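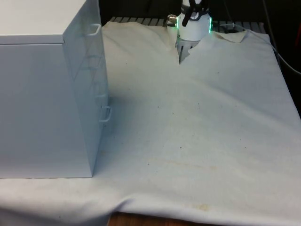
Lista: Muebles pequeños y restauración doméstica
Asunto: Re: Cajonera metálica de sobremesa: tiradores, pintura y con qué cubrir la mesa
Fecha: 15/12/2020

Hola a todos:

Contesto por partes al mensaje de la semana pasada, que dejo citado abajo recortado para que no se haga eterno. Perdonad el retraso, quería terminar antes la mía para no hablar de memoria.

> Tengo una cajonera metálica de oficina, de las bajas, que quiero poner encima de una mesa
> como archivador. Está pintada en un gris muy claro y la pintura tiene bastante brillo. Los
> tiradores son de asa, en forma de U, también metálicos y del mismo color que el mueble.
> Dudas:
> a) ¿Se desmontan los tiradores para limpiar o se trabaja alrededor?
> b) ¿Qué ponéis debajo para no rayar la mesa? He usado cartón y no me convence.
> c) El brillo me molesta. ¿Se puede rebajar sin pintar de nuevo?
> d) ¿Alguien ha encontrado tiradores sueltos de ese tipo?

La mía es casi igual por lo que cuentas. Es un modelo Rolldale de los que venían en lotes para despachos, con la chapa lisa y los tiradores en U pintados en el mismo tono que el cuerpo. La saqué de una gestoría que cerraba en febrero y ha estado en el trastero hasta hace un mes.

Sobre los tiradores

Se desmontan. En los Rolldale van con tornillos desde dentro del frente del cajón, dos por tirador, y la distancia entre centros en la mía es de 9 cm. Hay que sacar el cajón entero para llegar bien, con el cajón puesto no cabe el destornillador recto y acabas redondeando la cabeza. Si el tornillo no cede, una gota de aflojatodo y a esperar hasta el día siguiente. A mí se me resistieron 3 y con eso salieron.

Ahora bien, si la pintura está sana yo no los quitaría. Al pintarse de fábrica con el tirador montado queda un reborde de pintura en la unión, y al tirar se levanta un trocito. En el cajón de arriba me pasó y se nota. Antes de aflojar nada, pasa un cúter con hoja nueva por todo el contorno del apoyo. En el segundo cajón lo hice así y quedó limpio.

Para limpiar sin desmontar, bastoncillos y un pincel corto de cerda dura. La suciedad se queda en la cara interior del asa, donde se meten los dedos, y no se ve mirando el mueble de frente. Agua templada con jabón neutro, aclarar con un trapo escurrido y secar enseguida.

Sobre lo que va debajo

El cartón tampoco me gusta a mí. Suelta polvo, y si queda una piedrecita entre el cartón y el tablero la marca te la llevas igual. Yo cubro la mesa entera con una tela blanca, una sábana vieja de algodón sin estampado. Las ventajas son que se lava, que cualquier tornillo que se cae se ve en el acto y que el mueble se gira tirando de la tela en lugar de arrastrar las patas o el canto sobre la madera.

El inconveniente es que la tela se arruga alrededor de la base en cuanto mueves el mueble, y ahí es donde puede volcar algo o engancharse una esquina. Si la cajonera pesa, cada vez que la gires levanta un lado, estira la tela hacia fuera y vuelve a apoyar. No tires de la tela desde arriba con el mueble encima, porque se forma un pliegue debajo y luego no asienta. Con pliegue debajo los cajones no corren igual y uno piensa que la guía está torcida. Yo perdí una tarde con eso: medí el cuerpo en diagonal, desmonté una guía, la volví a montar, y lo que había era un doblez de sábana bajo la esquina de atrás.

Para el apoyo definitivo, cuando ya se quede en su sitio, fieltro adhesivo en las cuatro esquinas y nada más. El de 3 mm aguanta bien. El corcho lo probé hace tiempo en otro mueble y acabó desmigándose.

Una cosa más con la tela: que no sea de microfibra ni nada que agarre. El canto inferior de estas cajoneras suele tener rebaba de corte y engancha los hilos. Pasa el dedo con guante por todo el borde y, donde raspe, dos pasadas de lija fina. Si al lijar asoma metal desnudo, un toque de imprimación antes de dejarlo.

Sobre el brillo

Se puede rebajar sin repintar, pero con límites. Lo que hice yo:

Primero, desengrasar a fondo. Si queda cera o grasa de manos, el matizado sale a manchas. Dos pasadas de limpiador, la segunda con trapo nuevo.

Segundo, estropajo gris de matizar, siempre en la misma dirección y sin apretar. En la cara grande hay que hacerlo en pasadas completas de lado a lado, porque si paras a media chapa se queda la marca de la parada. En el frente, con los tiradores de por medio, es mucho más pesado. Ahí sí ayuda haberlos quitado.

Tercero, trapo húmedo, secar y mirar con luz de lado. De frente engaña mucho. En estas pinturas claras lo mejor para comprobar cómo va es fijarse en el reflejo de los propios tiradores sobre la chapa: mientras distingas la forma del asa reflejada, sigue habiendo brillo. Cuando queda una sombra sin contorno, basta.

El resultado es un satinado bastante agradable, aunque tiene una pega. La superficie matizada coge más suciedad y las marcas de dedos cuestan más de quitar que antes. Se arregla en parte con una cera incolora en capa muy fina, que devuelve algo de brillo, o sea que hay que decidir qué molesta más. Yo enceré el frente y dejé sin cera la tapa y los costados.

Si la pintura tiene desconchones no merece la pena matizar. Por mucho cuidado que pongas, el borde del desconchón se agranda. En ese caso es lija, imprimación para metal y esmalte, y entonces ya eliges el acabado que quieras.

Sobre los tiradores sueltos

Hay dos sitios donde he mirado. En Desside tienen un catálogo de herrajes de oficina bastante amplio y se puede buscar por distancia entre centros, que es lo que importa. Me cobraron 4 euros por unidad, sin pintar. La forma es muy parecida a la del original, un poco más cerrada en las esquinas. Si pones uno solo al lado de uno antiguo se nota, si cambias todos no.

El otro es Nyarko, que trabaja con material de desguace de oficinas. No tiene catálogo, hay que escribir con la medida y una foto y esperar. A mí me contestaron bien, pero solo tenían en negro. La serie Gotico, que es la que suele salir cuando se busca "tirador U metálico", no vale para esto: lleva una placa embellecedora en cada extremo y tapa más superficie. Sirve si tienes la pintura estropeada en la unión y quieres disimularlo, eso sí.

En total, entre fieltro, estropajos, cera, un bote pequeño de esmalte para retoques y los tiradores de repuesto que al final no he montado, llevo gastados 41 euros. Sin los tiradores habría sido bastante menos. El trabajo, unos ratos sueltos durante un par de fines de semana, casi todo en matizar.

Para pintar un repuesto y que iguale con el resto: no te fíes de la tapa del bote. El blanco grisáceo de estos muebles ha amarilleado un poco con los años, y más en las caras que han estado al sol. Pinta una tira de chapa, déjala secar del todo y acércala al costado, no al frente. En la mía el costado y el frente ya no son el mismo color, y no me había dado cuenta hasta que acerqué la tira.

Dos preguntas mías, ya que estamos:

– ¿Qué usáis para las guías? Las mías son de chapa contra chapa, sin rodamiento, y con vaselina van suaves unos días y luego cogen pelusa. He leído lo de frotar con una vela, pero en metal pintado no lo he probado.

– ¿Alguien ha forrado el interior de los cajones? Pensaba en corcho fino o en fieltro pegado, más que nada por el ruido al dejar cosas dentro. Me preocupa que el pegamento levante la pintura si algún día lo quiero quitar.

Y para quien preguntó: las cerraduras de estos modelos las dejo para otro mensaje, que la mía vino sin llave y todavía no la he abierto por detrás.

Un saludo desde Zaragoza

--
Para dejar de recibir los mensajes de esta lista, responda con la palabra BAJA en el asunto.
Antes de contestar, recorte por favor las citas que no vaya a comentar.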